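Marker lost part way through an episode - keep, trim or bin?

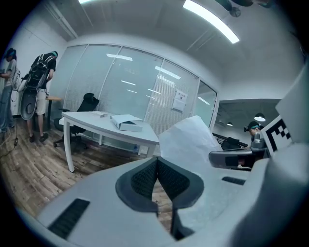 View from the gripper camera, office set, marker on the right-hand side.

Posted by geum_rig in Data Collection > Hand-held Grippers

We're gathering demonstrations with hand-held grippers for a tidying policy. The work is split between our site in India and a smaller one called Murken. The tasks are ordinary office things: pick up a sheet, put it in a box, move a small box to the other end of a desk, that sort of job. Each episode is one pick and one place.

So far we have 2,615 episodes. When I ran the tracker over the last batch, 236 of them came back with at least one gap where the square marker wasn't detected. Most gaps are short, up to 8 frames. In the longer ones the operator has usually turned their wrist so the marker faces a bright light, or a sleeve has come across it.

Our filter script throws out any episode with a gap, whatever the length. That seems wasteful, but I don't want to train on bad poses either. What do other people do? Also, does it matter that there are other people in the background? We usually have several operators working in the same room at once and they turn up in each other's footage. I've been told to clear the room and I've been told not to bother.

Using Gredavine for the processing if that makes a difference. Default settings apart from the exposure, which I locked in May.

Murken_tracks
Accepted by the poster

Don't bin the lot. Sort them by where the gap falls, then by how long it is.

A short gap while the hand is travelling is harmless. Interpolate position linearly and orientation with slerp and move on. Check the speed on either side of the gap first. If it jumps, the tracker was already drifting before it lost the marker and you should trim back to the last good stretch.

A gap during the grasp or the release is different. That's where a centimetre matters, and where the fingers are changing width. We drop those even when they're short. In our own set that came to 103 episodes and we re-recorded them over two afternoons, which was less work than arguing about them.

Anything with a long gap in the middle can sometimes be cut in two, but only if your training code accepts partial episodes. Ours doesn't, so those went as well.

On exposure: if you locked it with the blinds open and you're now recording with them closed, or the other way round, do it again. A white marker border washes out easily under strip lights and the detector needs that edge. Matte print helps too. If yours is laminated, replace it.

Keep the raw video of everything you reject. We changed trackers once and got a fair few back.

tinroof

Leave the people in. If the robot is going to work in an office it will see people, chairs in odd spots and cables on the floor. We cleared the room for our first round and the policy did fine until somebody walked past, then it hesitated over the box and wouldn't close. The second round had colleagues wandering about and it behaved a lot better.

Two things I'd watch. Get consent from everyone who could end up in shot, including whoever is sitting in the next room if there's a glass wall or an open door. And don't let two operators work on the same desk, or you get objects moving on their own halfway through an episode, and that's a pain to label.

Can't help with the marker question, we track off the camera and IMU.

bluegum_dan

Had the same thing and it was the mount screw. The panel the marker sits on had worked loose and was tilting a few degrees. Tighten it and recalibrate. Might not be your problem but check before you go changing scripts.

geum_rig
Comment from the original poster

Thanks all. Screw was fine on all our units. Went with sorting by where the gap falls. Most of ours are in the travel part, so interpolation covers them, and the grasp ones are going back on the recording list. The exposure was the other half of it - I'd locked it early in the morning before the ceiling lights were on. Locked it again at 2 pm with everything switched on and the next batch has far fewer gaps.

Still working out the consent form for the adjoining room. If anyone has wording they're happy to share, please post it.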